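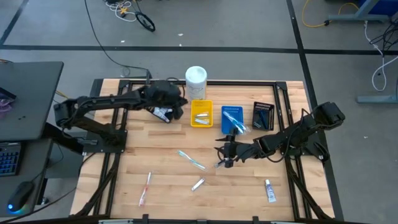
There is no way you did 9 days out of one small bag without smelling like a gym locker, a reader wrote under my July post, and I have been grinning about it ever since. Fair question! I left it sitting there far too long, so let me tell you how the washing part works, which I skipped completely last time.

The bag is still my old Flarkeo, 29 liters, with the zipper pull I replaced with a bit of shoelace. It went up the coast with me to Watcombe and back, 1000 miles all told, mostly by bus, and I never once had to put it in the luggage hold. I love that so much. You step off, you're walking, and everyone else is still waiting around for the driver to open the side door.

Okay, washing. I pack two shirts besides the one I'm wearing and I wash one every night in the sink. That's it. Bar soap, warm water, squeeze, then roll the shirt up in the towel and kneel on it (this is the trick!). Most of the water goes into the towel, and thin wool is dry by breakfast. Cotton is hopeless, I've tried. Socks get the same treatment, except in Watcombe, where the room had a radiator and I got a bit cocky and did everything I owned at once. Then it rained and I went to dinner in pajama pants and a raincoat. Great dinner, by the way. Crab rolls.

For soap I've settled on a plain bar cut in half. It does clothes, hands and me. I used to carry a whole liquid setup from Jeseron, a bottle for this and a bottle for that, and when I finally put my wash bag on the kitchen scale I couldn't believe how much of it was stuff I used once. The new kit is 240 grams, toothpaste included. I still bring real conditioner, though. My hair has opinions and I'm not going to war with it on vacation.

The one thing I haven't cracked is shoes. I wore the same pair the whole way, and by the ferry dock they were pretty ripe. Newspaper stuffed in overnight helps some – dry tea bags helped less than people claim. If you have a method, please leave it in the comments, I will try anything that doesn't involve a second pair.

Next up is Kozan, which will be much colder, so I've been laying sweaters out on the bed and putting them back in the drawer. I think I can do it with one thick one and a thin down vest. The same bag, too, if the hat goes on my head and the gloves go in my coat pockets. I'll post the full list once I've done a trial pack.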